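Ludthorpe Robot Club's breakfast team is off to Burkbridge
For immediate release: January 22, 2021

I've been asked to write something official, so let me get the official bit out of the way first. Ludthorpe Robot Club has a place in the final of the Plostley Student Robotics Challenge, held at Burkbridge, and I'm thrilled to bits!

We're a team of 4 students and one very tired club leader (me). We started in September with a bare arm, a borrowed bench and a task sheet that made it all sound terribly easy. The job this year is to lay out a simple breakfast, which means picking up slices of bread and moving them between a plate and a chopping board without squashing them.

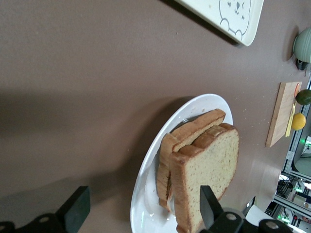
Bread is a horrible thing to give a robot. It bends, it sheds crumbs, and no two slices off the same loaf want to be held the same way. The students named our arm Rissanen back in the autumn and they talk to it constantly, mostly to tell it off. They've logged 1,027 practice grabs so far, each one typed into a spreadsheet with a note on where the fingers closed and how hard (some of the notes are not fit for a press release).

Our qualifying score was 72, which we were very pleased with, although we dropped marks on speed. Each team gets 20 minutes on the day, and ours spent far too long lining up for the first slice. So that's what we're working on now, along with putting the bread down squarely on the board. The fruit and cutlery stay on the table as clutter and mustn't be knocked, and you'd be amazed how easily a lemon rolls.

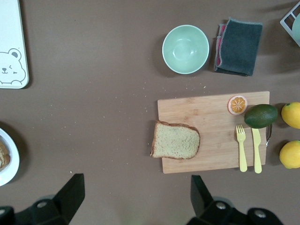 Rissanen's view of the practice table, with a slice of bread on the chopping board.

The students write all the code themselves. I order the parts and buy the bread, and my own lunches have been toast for longer than I care to admit.

If you're a local firm and could help with our travel costs, or you've got spare motors or cable sitting in a cupboard, we'd love to hear from you. Schools wanting to start a team of their own are welcome to get in touch too, and we'll happily share our task notes and our mistakes.

Press enquiries: please contact the club leader at Ludthorpe Robot Club.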